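November, late

Ten hours today, with the drive. The knife job ran on the arms for most of the shift and I sat beside it with the tablet. Vangelis Petridis had the next cell over. We used to stand at the same bench and pack utensil sets by hand, and I could tell how his weekend went without asking. Now we have a panel between us and headphones on, so I ask at lunch.

The new pay sheet came round. Everyone from the old packing line is now a "cell operator," which is 29 cents more an hour. Renata Głowacki says she will take the 29 cents and keep her opinion.

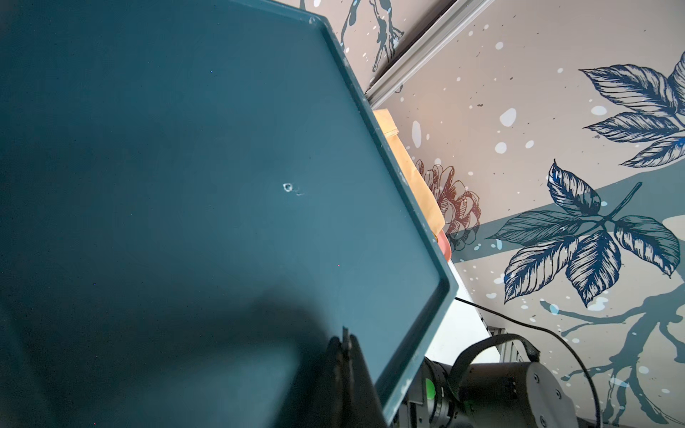
My wrists don't hurt anymore. I should write that down because I complained about them for years. What hurts now is my neck, from looking at the arms and then the tablet and then the arms again. I asked Bogumił about a higher stool and he wrote it on the list.

Plastic knives and a drawer, all day long. I log each try as good or bad and add a note if it's bad. The notes go to the Clallau office and someone there reads them, or so we're told. I have started writing longer ones to see if they ask me anything.
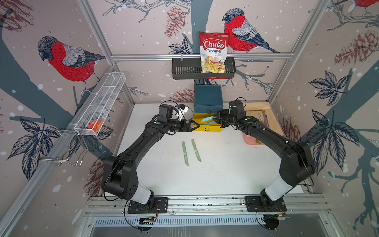 Training for the second shift starts next week. They want nine of us to learn resets, which means clearing a fault and starting the arms again without calling Sylvain Barbier. I put my name down. It's better to know how than to sit and wait for him — he covers Irach too and can take an hour to get here.

At lunch we talked about whether the hand line comes back for the holidays, the way it did last year. I said I'd go back to it for a few weeks if they asked.

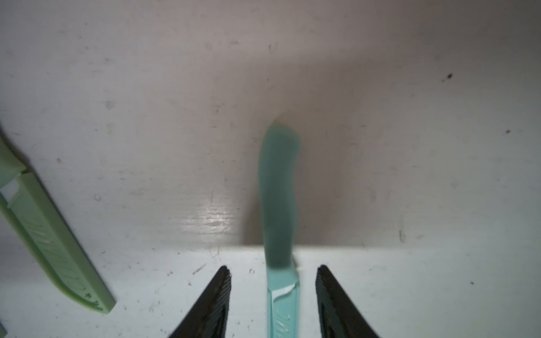
Ryszard Kwiatkowski said they won't ask, the benches have already been promised to Plirneck, and anyone who wants to pack by hand should put in for a transfer before the month is out. Vangelis wanted to know who told him. He wouldn't say.

I looked up the bus to Plirneck when I got home. Two changes. Lunch for tomorrow is made, and I still have to find the form for the training.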